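Rasamo Valley Land Dialogue
Progress report to the Skendon Fund, second period, ending October
Prepared by Telmo Moya, field coordinator

Summary

The boundary talks between the upper and lower villages are still going, which puts us ahead of the three previous attempts. There was one serious incident in this period, when a granary was burned on the disputed strip. Both sides issued statements blaming the other before the roof had fallen in. No one was hurt. The district office condemned the act in the strongest terms and then asked us for a copy of the map.

Household registration

We have registered 319 households with a claim on or next to the strip. Of these, 76 had fled to relatives in the market town during last year's fighting, and 15 of those have since moved back. The target in the grant agreement was higher. It was set before anyone had looked at the road.
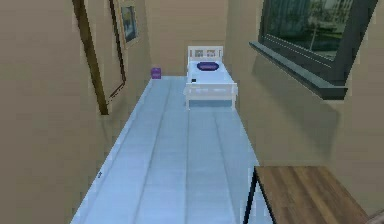
Housing for returning families remains the slowest part of the work. The shelter plan promises each family one furnished sleeping room, and the district engineer has kept the dimensions he first drew: long, narrow and cheap to roof. Beige walls, plank floor, a single bed with a white headboard at the far end and a great deal of walking to get to it. Families with four children have asked where the other beds go. We have passed the question on twice and will do so again.

Dialogue meetings

Two of the planned joint meetings took place. The first lasted the whole morning and was spent on seating. At the second, the elders agreed on a wording for the grazing rule during the dry season, to be read out in both villages on the same day. It was read out in both villages, in slightly different versions.

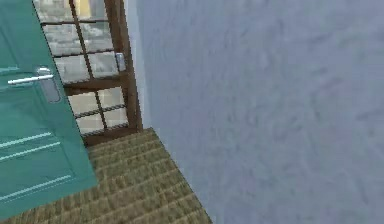 Edeltraud Hollenstein has now compared the two texts line by line and found that they differ on one verb. She proposes that we go back with a single signed copy, and I agree. The youth delegates, who had been expected to cause trouble, were the only people to arrive on time.
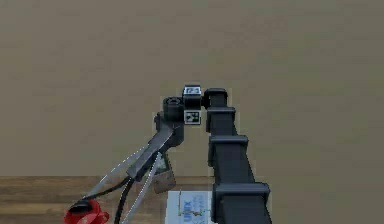

Attendance by women was lower than we reported last period. We had been holding meetings at the hour when water is fetched, a scheduling choice I made myself. Meetings now start at 3 p.m.

Budget

Spending is under plan on travel and over plan on fuel — an arrangement the accountant has asked me to explain in a separate note.

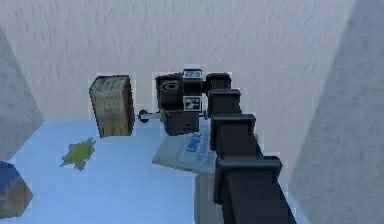

The line for printed maps is used up. We are on our third edition, the first having left out a stream and the second having moved it.

Next period

Signed copy of the grazing rule. Return visit to the granary owner, who has been promised compensation by three offices and paid by none. A decision from the Fund on the shelter line, if possible before the rains.

T. Moya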